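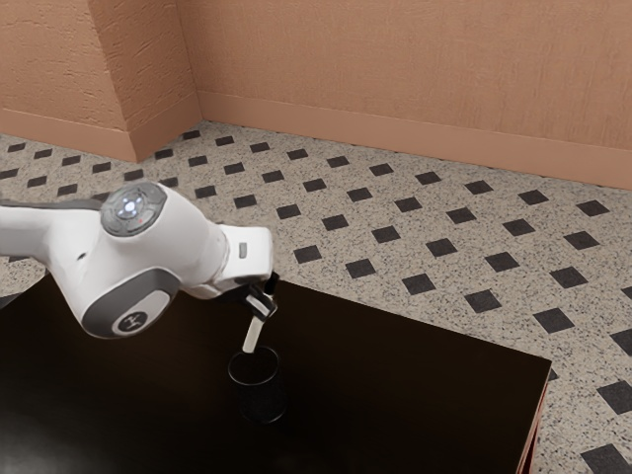 A softshell jacket is the thing I grab on most cold, dry days, and I've been wearing one or another for long enough that people ask me to explain them, so I'm writing it all down for this wiki. Softshell is the name for a stretchy, breathable outer layer that sits somewhere between a fleece and a proper rain shell. It blocks most wind, shrugs off light snow and lets sweat out while you're working hard. The part that confuses shoppers is the way the fabric covers your joints. Look at the white and grey arm on this page, with its smooth rounded casing and cylindrical joints: the segments meet at the joints, with casing in between. A stiff rain shell on a human is a bit like that, and you feel it at the elbow every time you reach up. A softshell gives along the whole sleeve!

Construction

There are two main families. The first is bonded softshell, where a woven face is glued to a fleece backing, sometimes with a membrane in the middle. It's warm and blocks wind very well, but it breathes less than the hang tag wants you to believe. The second is plain stretch-woven softshell, usually nylon with a little elastane and no membrane at all. I'm firmly in the stretch-woven camp (my climbing partner Khôi Tiêu is not, and we've had this argument on a lot of chairlifts).

My own jacket is a Mavent in a double-weave cloth, smooth on the outside and brushed on the inside. Before that I had a bonded one from Pascu, which was lovely at the bus stop and a sauna on any uphill.
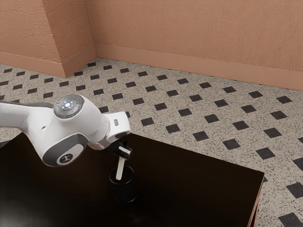
Most of them come with a water-repellent finish on the face fabric, and that finish wears off. You'll know when it has gone, as the rain stops beading and the cloth goes dark at the shoulders. Wash the jacket with a cleaner made for technical fabrics, skip the softener, and use a spray-on or wash-in treatment. Some finishes perk up with a bit of low heat in the dryer, but check the label first.

Fit and features

Go closer than you would with a rain shell, but leave room for a thin base layer and maybe a light fleece. Hạnh Trịnh, who taught me to ski tour, always made me raise both arms over my head in the shop, and if the hem came up past my belt the jacket went back on the rack. I still do it, and yes, I get looks.

Pockets should sit high enough to clear a harness or a pack belt. Hoods are a matter of taste. I like one that fits over a helmet, Bảo Dương likes one that goes under, and a few brands (Tredari for one) offer the same jacket with no hood at all. Pit zips are rare and I don't miss them on stretch-woven cloth.

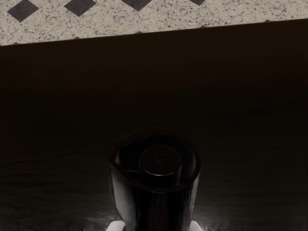
Softshell pants follow the same rules, and I think they're the better purchase if you can only get one piece. Legs stay warm on their own when you're moving, so you want stretch and tough knees far more than insulation. My Didel pair has 47 days of touring on it and the only damage is a crampon nick at the left cuff.

Limits

In steady rain a softshell gets soaked, full stop. Carry a light waterproof layer if the forecast is iffy. They're also heavier than a thin wind jacket and don't pack down small, so for a warm May hike I leave mine at home and take the wind jacket.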